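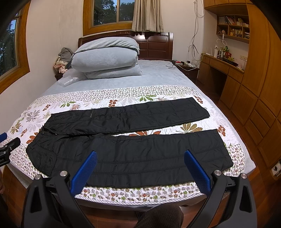 20 min read

4. From folding to showing how to fold

4.1 The job before

The care department at Skivach collects clothes and bedding from households in Skestcombe, washes them, mends what can be mended and brings everything back folded. Until the change we describe, a folder was a person who stood at a table and folded. The job description ran to a single paragraph, and most of that dealt with lifting. Training meant standing next to someone who was good at it until you were good at it too, or until you were moved to ironing.

Management's view, when we first sat down with them, was that folding was "basically solved" and only needed to be written down. Several attempts to write it down had been made. The one we were shown devoted a page and a half to shirts, a paragraph to towels, and disposed of everything else with the words "fold neatly". The folders had kept it pinned above the kettle for years.

4.2 The job now

The folding arms that Skivach has on order from Serketti learn from demonstrations. Somebody has to give these, and the somebody turned out to be the folders. Each demonstrator has hand-held grippers with a camera on them, takes them home, and handles clothes with them on whatever flat surface the home provides. In nearly every case this is the bed. Tables at home, we were told more than once, are for things that are already on the table.

We interviewed 23 members of staff, of whom a majority had given demonstrations and the rest were waiting to find out whether they would be asked. The interviews were held over two rounds, the second in September, by which time the novelty had gone and people had begun to complain properly. All interviews were coded by Catarina Pacheco and Csenge Takács separately, who then disagreed for a fortnight about the difference between "pride" and "irritation". We have kept both codes and note that they overlap a good deal.

4.3 Slowing down

The first thing every demonstrator mentioned was speed. A good folder works faster than she can explain, and the hand-held grippers put an end to that. With two fingers where there used to be ten, an experienced folder becomes a beginner again, and a beginner who is being recorded. One woman with almost 20 years in the department compared it to being asked to sign her name with a pair of salad tongs, and then being asked for the signature again because the first one had been a bit quick.

Not everyone minded. Some found that the slow pace showed them things they had been doing for years without knowing it: a small shake before laying a garment down, a habit of starting from the waistband, a flat palm passed over cloth that was already smooth. The grippers have no flat palm. What happens to the palm's share of the work was a question nobody at the briefing had an answer to, although one was promised.

Padded clothing came up again and again. A cotton sheet is forgiving and stays where it is put. Quilted trousers have opinions. They trap air, they spring back, and their pockets and fastenings add thickness where a folder would least like it. Under the old system such pieces were quietly passed to whoever on the shift was best at them. Under the new one they are a category, with a code, and each demonstrator is expected to provide her share. Figure 2 gives an idea of the sort of piece meant. The trousers are laid out along the bed, waistband to the left, with snap buttons on the pockets of the lower leg, and the fingers of the gripper are not touching the leg they point at. Demonstrators called this moment "the think", and it was the part they were most often asked to leave out.

Figure 2. Quilted trousers laid flat on a bedspread, with the hand-held gripper above the lower leg.

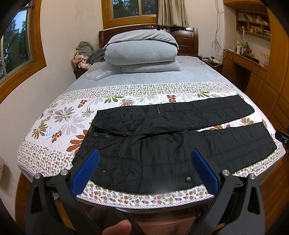

Nesrin Bozkurt would not hear of leaving it out. If the machine never saw her stop, she told us, it would think the job was all grabbing, and then one morning they would all come in and find a very expensive arm grabbing at things with great confidence. She had raised this in writing. The reply thanked her for her engagement.

We take her point more seriously than the reply did. The guidelines given to demonstrators ask for "continuous, purposeful movement", and recordings with long pauses are sent back. The folders, who are practical people, learned quickly what was wanted and now do their thinking before they start recording. What reaches the training set is therefore the work of people who never seem to hesitate. We have met these people and can report that they hesitate all the time. It is a large part of why the clothes come back in one piece.

4.4 The bedroom as a place of work

The second theme was the home. Folding used to happen on the premises, in overalls, under strip lights, and it stopped when the van left. Demonstrating happens in a room that has other duties. People told us of tidying before they recorded, then of giving up tidying, then of tidying only the side that they believed the camera would take in. They were usually wrong about which side this was.

Skivach asks that the rooms be "natural and varied", on the advice of the supplier, who wants the arms to cope with clutter. It also asks that nothing personal be on show. Anyone who has tried to make a bedroom natural, varied and free of anything personal will see the difficulty. Songül Akyol put it to the works council as a question, asking which of the three she should drop, and the minutes record that the question was noted.

Pay followed the old pattern with some delay. Demonstrations were at first paid by the accepted recording, which meant that setting up, moving the family out of the room and having a recording sent back were all done for love. After complaints this was changed to an hourly rate with a cap. The cap is lower than the hours people told us they worked. Management regards the gap as a matter of learning to be efficient. The demonstrators regard it as the gap.

Beds are also the wrong height. A folding table is set to the person, and a bed is set to sleeping. Back pain had been the standing complaint of the ironing room and rather looked down upon by the folders; it has now reached them as well, and the two groups are said to be on better terms than before.

4.5 Who knows what

The change has moved knowledge about, and with it a certain amount of standing. Before, skill at folding was seen by those who stood nearby and by nobody else. Now it has an audience, if only of people who check recordings in another building. Some demonstrators enjoy this. They speak of "my sleeves" and "my trousers", meaning a way of doing them, and they want to know whether the arms will do it that way too. We asked the supplier. The learned behaviour, we were told, is a blend, and cannot be traced to any one person. When we passed this on, the mood in the canteen was that a blend sounded like what you get from the cheaper tea bags.

Nevzat Kurtuluş took the other side. He had been on his feet in the folding room long enough, he said, and if an arm wanted the towels it was welcome to them and he would carry them over himself. What he wanted to know was what he would be doing on the day after. This is the question we heard most often and the one with the fewest answers. The plan names two new roles, "cell attendant" and "exception handler". The first is paid slightly less than a folder. The second is paid the same and, as far as we could gather from the description, consists of folding whatever the arm can't.

It is hard to see the exception handler as anything other than a folder who has lost the easy half of the day. Towels and sheets are dull, and the folders said so at length, but they are also the hours in which people talk, train the new starter and rest their hands. A shift made up only of padded trousers, fitted sheets and garments with too many straps is a different job under the same wage. None of the planning documents we were given allows for this. They count pieces, and a piece is a piece.

4.6 A note on leaving

During our fieldwork one demonstrator, who asked not to be named, handed back her grippers and returned to the ironing room by choice. She gave no reason on the form, since the form had no space for one. In the interview she said that she had liked the work well enough and had been good at it, but that she had caught herself folding her own washing slowly, with her elbows in, waiting between one garment and the next for somebody to accept it. Her recordings remain in the training set. Section 5 takes up the matter of who may ask for them to be removed, which at the time of writing is a matter between the supplier's lawyers and Skivach's, each of whom believes it to be the other's.

Contact: Sarıgül Working Papers, editorial office | © the authors | Back to top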